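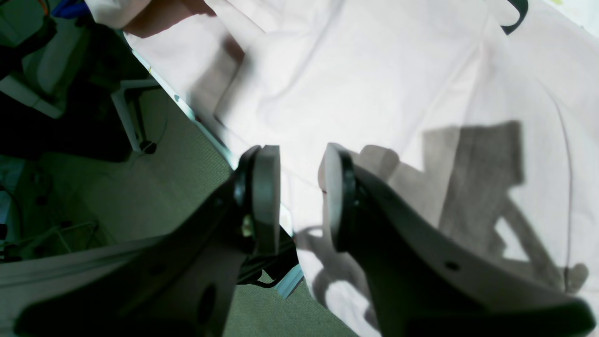 T恤在折叠之前摊平到什么程度才算够?

衣身四边能够辨认、两只袖子各自展开、领口朝向明确,就可以开始折叠;衣身中部残留的浅皱对成品尺寸影响很小,袖根处的重叠则必须先处理。

4 摊平阶段的观察与评定

4.1 问题的提出

关于家庭衣物整理的讨论多集中在折法本身,例如先折袖还是先对折、折成三层还是四层、竖放还是平放。摊平通常被当作折叠之前的准备动作,一句话带过。我们在Suvbridge所做的入户记录表明,这一处理方式遗漏了不少内容。受访家庭谈到叠衣时抱怨最多的是衣服叠好之后大小不一、边角外翻,而回看记录,这些问题在第一道折线出现之前大多已经存在。衣身歪斜,后面的每一折都跟着歪斜;袖子压在衣身下面没有拉出来,成品的一侧就会厚出一层。

本节只讨论短袖T恤和轻薄的棉质衬衫。毛衣、带帽外衣和裤装的摊平方式差别较大,放在第6节。床品和毛巾没有袖子和领口,形状简单,仅在比较时提到。

4.2 材料与场所

本节使用的衣物共209件,来自8户家庭,其中一部分住在Suvbridge,其余住在Milotstead。衣物由各家自行挑选,条件是洗后晾干、未经熨烫、尚未折叠。我们没有规定颜色和尺码。收到的衣物以浅色居多,这给边缘的辨认带来一定困难,具体情况见4.4。

折叠的台面分为硬质裸面和铺布台面两类。硬质裸面上衣料容易滑动,轻轻一拉整件衣服就会移位;铺布台面摩擦较大,衣料放下后基本停在原处,但桌布自身的褶会顶起上面的衣料,形成与衣物无关的凸起。铺布之前应把桌布四边拉平,凡桌布有明显堆叠的,我们重新铺过后再做评定。若干家庭平时在床上叠衣,床面柔软,按压时整件衣服下陷,折线不易压实,这类记录单独列出,没有并入下面的结果。

照明没有统一。多数台面的光来自上方或一侧,工具、手臂和灯具在衣料上投下阴影的情况相当常见。阴影边缘与浅折痕有时难以区分,评定者遇到这种情形时须换一个角度再看一次。

4.3 评定方法

每件衣物由两名评定者分别打分,互不交流。打分项目包括衣身轮廓、袖子展开程度、下摆平直程度以及面料表面的皱褶。前三项针对形状,最后一项针对表面,分开记录。在预备阶段曾经把它们合为一个总分,结果一件边缘整齐而表面多皱的衣服与一件表面光滑而袖子压叠的衣服得到相同的分数,两者后续折叠的难度却相差很远,因此放弃了总分。

袖子展开程度按左右分别记录。袖子从衣身侧面自然伸出、没有任何部分压在衣身之上或之下的,记为展开;袖口翻折但袖根平整的,记为部分展开;袖根处有重叠的,不论袖口如何,一律记为未展开。下摆以侧缝之间的连线为准,看实际下摆偏离这条连线的程度。圆摆衬衫不适用此项,记为空缺。

每件衣物在摊平之后评定一次,在第一道折线完成之后再评定一次,共计两次。第二次评定只看形状项目。两次结果之间的变化可以说明第一折是改善了形状还是放大了原有的偏差。 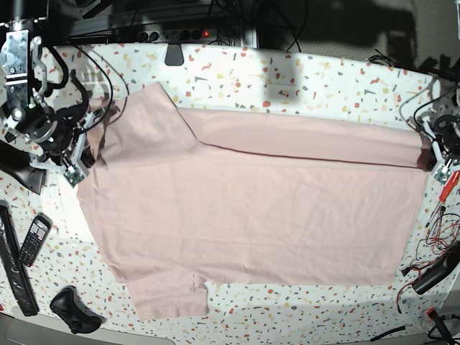
第一折的位置因家庭而异。常见的做法有两种:一种先把袖子连同衣身侧边一起向中间折,另一种先只折袖子,把袖子平放到衣身上,再处理衣身。前一种动作少,速度快,对衣身轮廓的要求也更高,因为侧边一旦折入,原有的歪斜就被固定下来,之后只能整个打开重来。后一种多一个步骤,袖子放到衣身上之后还有机会调整角度,对摊平质量较差的衣物更为宽容。Milotstead的家庭多采用后一种,原因我们没有追问,可能与当地住宅的收纳柜较浅有关,也可能只是家人之间相互沿用。

沿长边折入一条窄边的做法也有记录。折入的窄边宽度应当一致,但在实际操作中,一端往往宽于另一端,从上方看,折边的下沿是一条斜线。若折边时只提起一端,另一端的衣料没有同步跟上,斜度会更加明显。软而薄的棉布尤其如此,提起处被拉长,另一端仍贴在台面上。较厚的针织面料自身有一定支撑,折边时整体移动,斜度较小。

4.4 浅色衣物的边缘辨认

浅色衣物占比较大,评定时的主要困难在于边缘。白色或淡粉色的衣身放在纯白台面上,下摆与台面之间只有一道很细的阴影,光线偏弱时几乎看不出来。评定者往往需要俯身或者用手触摸才能确定下摆的位置。两人之间的分歧也集中在这一类衣物上,轮廓一项的不一致多于其他各项。

换用带有图案的桌布之后,情况有所不同。细碎的彩色斑点在衣料边缘处中断,边缘因此变得清楚,即使衣物与桌布底色接近也是如此。斑点的大小有讲究,图案过大时,一块颜色可能正好与衣物边缘重合,反而造成误判;条纹和格子则容易让人不自觉地拿衣服的边去对桌布的线,衣身本身是否方正倒被忽略。细小而分布均匀、没有方向的图案较为合适。本研究后期的记录多在这类桌布上进行,Reltanholm整理台项目在七月的记录中也改用了相近的布面。

布面图案对皱褶的辨认没有帮助。皱褶位于衣料内部,能否看见取决于光的方向和面料本身的颜色。哑光的浅色棉布上,浅皱只表现为轻微的明暗变化,评定者对这一项的打分普遍偏松。

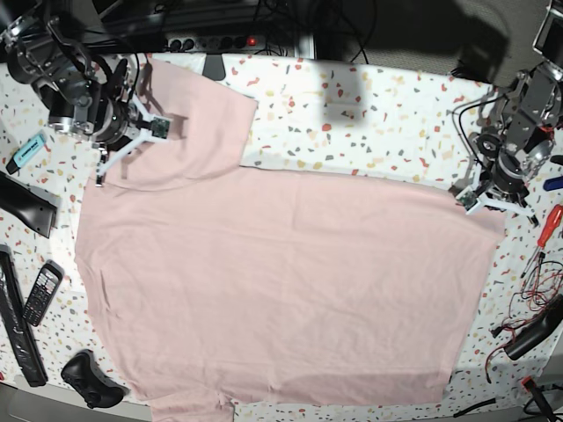 袖根是摊平阶段最容易被忽略的部位。衣身面积大,手掌抹过之后很快平整,操作者随即转入下一步,袖子则停留在落下时的位置。袖子与衣身之间的缝线有一定硬度,衣料绕着缝线转折,容易在此处形成一道压痕,有时是重叠,有时只是面料方向改变留下的痕迹。两者需要区分。图3中的淡粉色T恤,一只袖子伸向左上方,根部与衣身相接处可见一条颜色略深的折线;衣身宽而方,浅皱主要出现在中部和右下角附近。按照4.3的标准,衣身的浅皱计入表面一项,不影响轮廓得分,袖根的折线则需要另行查看其下有无重叠,再决定袖子的得分。仅凭俯视作出判断并不稳妥,我们的做法是把袖子轻轻向外带一下再放回,若折线随之消失,即按展开记录。

4.5 结果

在形状各项中,袖子展开程度与成品是否方正的关系最为密切。袖子两侧均为展开的衣物,第一折之后形状大多保持原样或略有改善;有一侧未展开的,第一折之后轮廓得分往往下降,偏斜的方向与未展开的一侧一致。下摆平直程度的影响次之,主要体现在最后一次对折时上下两边能否对齐。领口在记录中没有作为独立项目,事后看来应当加入,领口歪斜的衣物折成之后正面不居中,虽然不影响尺寸,家庭成员却很在意。

表面皱褶与成品尺寸之间没有发现明显的联系。皱褶多的衣服折好之后略显蓬松,叠放一段时间后差别减小。部分受访者花费较多时间反复抹平衣身中部,而对袖根处理很少,这一时间分配与上述结果并不相符。

两类折法的差别在摊平较差的衣物上较为清楚。先单独折袖的做法使操作者在折袖时不得不把袖子拉出来,等于补做了一次摊平。对于摊平较好的衣物,两种折法的成品看不出区别,先折侧边的做法更省事。

4.6 局限

参与家庭数量有限,且愿意接受入户记录的家庭可能本来就较为重视整理,结果不宜推广到一般家庭。衣物由家庭自选,破损或严重变形的很少出现。洗涤和晾晒方式没有控制,衣架晾干的衣物肩部常有凸起,平铺晾干的则没有,这一差异混在轮廓得分之中,无法事后分离。Mersha的一组衣物因运送时已被压叠,摊平前的状态与其余各组不同,未计入本节数据。

另外,摊平与折叠在实际生活中并不总能截然分开。有的操作者一边抖开衣服一边已经把袖子折入,衣物落在台面上时第一折就已完成。对这类动作,第一次评定没有合适的时点,我们记录了折后的状态,摊平各项留空。留空的衣物参与4.5中对成品的描述,但不参与前后变化的比较。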